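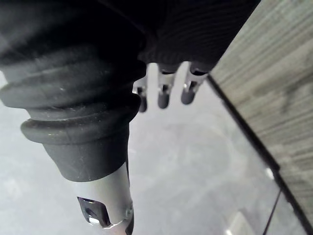

本页最后修改：6月，下午

搜索本站 输入关键词 搜索

Clotum 灵巧手自制项目：第三次进展报告
6月　Bình Châu

提交对象：Womura 小额制作资助

上次报告写到手掌骨架装好、手指还没有走线。这一期的工作基本围绕三件事：把手指的走线做完，把腕部护套换成新的一版，再把整只手装到机器人上，到桌面以外的地方试。前两件已经做完，第三件做了一部分，下面分开写。

一、走线和手指

手指用的还是拉线加回位弹簧的方案，没有改成连杆。上次提到的拉线打滑，原因是绕线轮的槽开得太浅，线在快速收紧时会跳到槽边上。绕线轮重新车了一批，槽加深，边缘倒圆，装上后连续开合306次，没有再出现跳线。测试是在夹具上做的，手指没有负载，所以这个数字只能说明绕线轮本身，不能拿来推算抓东西时的寿命。带负载的测试放到下一期。

小指的回位还是偏慢。换过硬一点的弹簧，回位快了，可是电机在收紧末段电流偏高，外壳摸着烫手，又换了回去。目前的处理办法是在控制程序里给小指多留一点张开的时间，属于凑合，正式的解决要等指根关节重新画图。图已经画了一半。

二、腕部护套

旧护套是用现成的防尘套剪短了粘的，弯到大角度时会在内侧堆成一团，把线压住。新的一版改成整件橡胶波纹套，褶距加大，两端用箍固定，不再用胶。拆装一次的时间从原来的半个下午减到十来分钟，这对我们很重要，共用工坊的台面要排时间，拆到一半不能过夜。

波纹套的缺点是容易沾灰，尤其打磨区有人在用的时候。目前的做法是收工后用湿布擦一遍，橡胶表面没有发现开裂。Văn 工坊愿意把靠里面的柜子借给我们放备件，护套的备件已经搬过去了。

三、装机和走动测试

整只手装到机器人上以后，先做的是站立不动的检查：各指单独动，两只手同时动，头部相机能不能看到手的位置。站立检查一共发现五处问题，其中四处是线长留得不够，手臂前伸时接头受力。这些都已经重新留线，并在肘部加了固定点。剩下的一处是急停按钮的信号有时延迟，查到是接收端供电不稳，换了一条短的电源线之后没有再出现，但是观察时间还短，暂时按未解决登记。 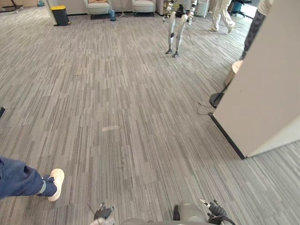
走动时的问题比站立时多一些。手臂在迈步时会有小幅摆动，腕部跟着晃，手指如果正好处在半张开的姿势，拉线的张力会忽大忽小，手指就会抖。我们试过提高张力下限，抖动轻了，但手掌在空闲时也一直绷着，耗电增加。现在的折中是走动时让手指收到一个固定的松弛姿势，站定以后再张开。程序改动不大，已经合并到主分支，操作说明也同步改了。

地面的影响也记了一笔。在地毯上走，脚底的声音小，晃动也比在硬地上缓，可是拖在地上的线容易碍事。我们定了规矩，走动测试前先清线，线没有清完不上电。场地里常有别的人经过，所以测试时必须有一个人专门拿着急停，不兼做记录。

四、台面测试

台面测试的目的是看手在有水池、有龙头、有小摆件的地方能不能安全地接近目标，暂时不要求抓起来。这一类台面比工坊的木台麻烦：石材和玻璃都会反光，腕部相机的自动曝光跟着变，画面忽明忽暗。我们把曝光锁定，又把接近速度降到原来的一半，深度估计稳定了许多，玻璃附近仍然会出现错误的距离值，程序里暂时把那一片标成禁入区。
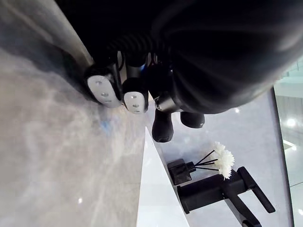 下一步先处理防护，再谈抓取。按现在的设计，这只手不防水，护套只能挡灰，接头处也没有密封。进到水池旁边，第一个要担心的就是线：手指和波纹段之间的空隙里，红色和蓝色的细线还露在外面，溅上水或者被台面上的东西勾到都有可能。打算在这里加一片软的挡板，用两颗小螺丝固定，不影响手指张开。挡板的纸样已经剪过一版，偏宽，弯腕时会顶到外壳，要收窄再试。在挡板装好之前，水池旁的测试一律关掉总水阀，龙头也不作为操作目标。

五、经费

本期支出677元，主要用在橡胶护套、绕线轮的加工和电源线上。加工费比预算高，是绕线轮第一批尺寸标错、重做了一次造成的，错在我的图纸，Bakach 那边按图加工没有问题。重做的部分没有从资助里出，由我自己补上。票据扫描件已经放进共享文件夹，文件名按日期排列。

原计划里买力传感器的那一笔还没有动。询过价，交货期都比较长，想先把指根关节的图定下来再下单，免得安装孔对不上。如果 Womura 对这笔款项的使用期限有要求，请在收到本报告后告知，我可以提前下单，安装孔另外做转接片。

六、进度和下一期安排

对照申请书里的时间表，走线和护套按时完成，装机晚了3周，晚的原因是前面说的重新留线。台面接近测试原本排在下一期，这次提前做了一部分，所以总进度没有太大变化。

下一期准备做这些：
- 空隙处挡板定稿并装机
- 指根关节出图，先改小指
- 绕线轮带负载开合测试
- 急停延迟继续观察，记录每次上电后的响应时间
- 玻璃附近的距离误差，试着换一种滤波

抓取测试是否能排进下一期，要看挡板和负载测试的结果，现在不承诺。工坊夏天的开放时间可能缩短，具体安排还没有公布，如果晚上不能用，负载测试会搬到我家里的工作台上做，夹具可以整件搬走，不需要另外花钱。

图纸和控制程序的当前版本放在项目页的下载栏，旧版护套的图纸也保留着，有人想做小尺寸的手还可以用。对本报告有疑问，请直接回复提交邮件。

Bình Châu

本网站使用 Cookie 以改善浏览体验。继续浏览即表示您同意我们使用 Cookie。接受　设置
订阅项目通讯，新进展发布时会以邮件通知您。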